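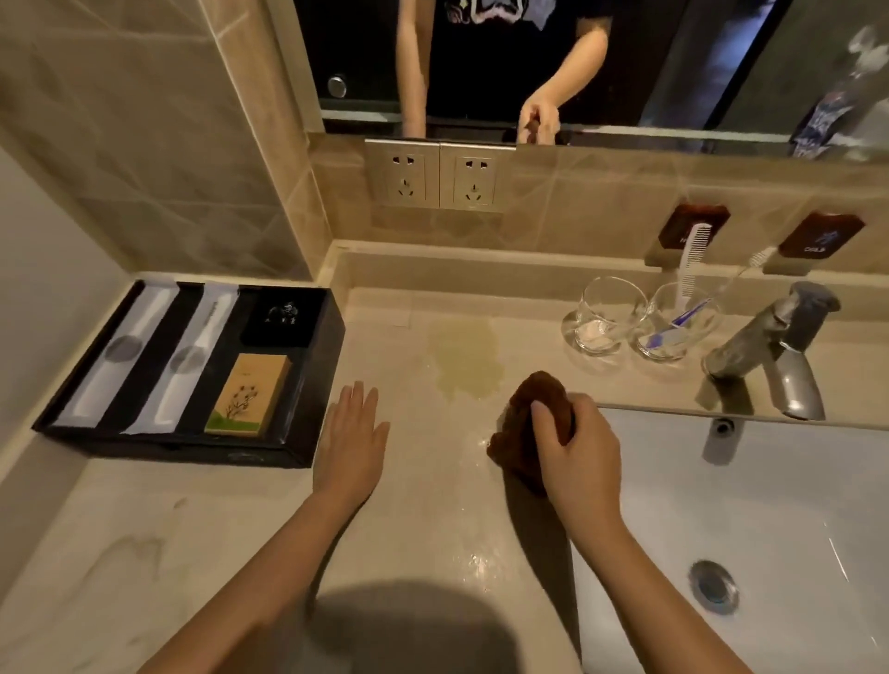

Wiping a spill at the vanity, with the amenity tray at the left side of the counter.

Bathroom counter and amenities: questions from our guests and new staff
Nedaritz guest rooms. Answers by Qistina Subramaniam, updated 20 Jan 2023.

Something spilled on the stone. What should I do?
Please wipe it soon, with a dry cloth first. Soap and lotion can leave a mark on the stone if they stay overnight. Start from the outside of the puddle and go to the middle. After this, use a cloth with clean water. No vinegar, please -- it is bad for marble.

Must I move the tray before wiping?
Yes, if the liquid is near it. The paper box of soap takes water very easily, and then we cannot give it to a guest.

Where are the extra packets kept?
In the lower drawer of the black box. Pull it slowly with one hand on the side, so the packets stay standing on their edge.
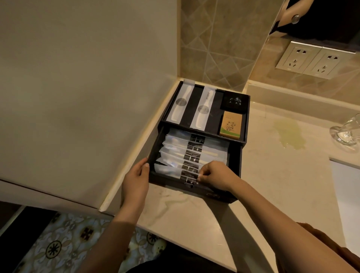

How do I refill the toothbrushes?
Take the bundle in one hand and pull out single packets with the other. Look at each wrapper. If it is torn, do not put it in the tray. The long packets lie side by side in the left part, and the soap box and the small black packet have their places on the right. Small pieces of paper should be taken out before you close the box.

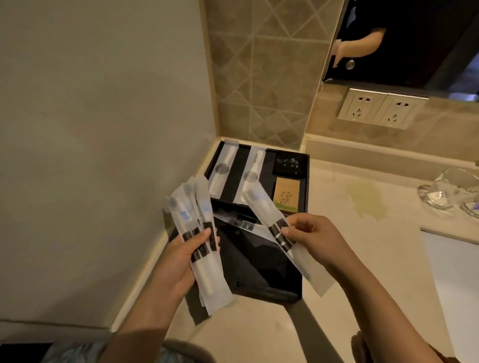 Sorting the packaged toothbrushes over the open tray.

Can a guest ask for more?
Of course. Call the desk and we bring up to 3 sets for each room without payment.

Can I take the unopened items home?
Yes, the small packets are yours. The tray and the glasses stay in the room.

Who can answer other questions?
Write to Aatos Valtonen at the housekeeping desk.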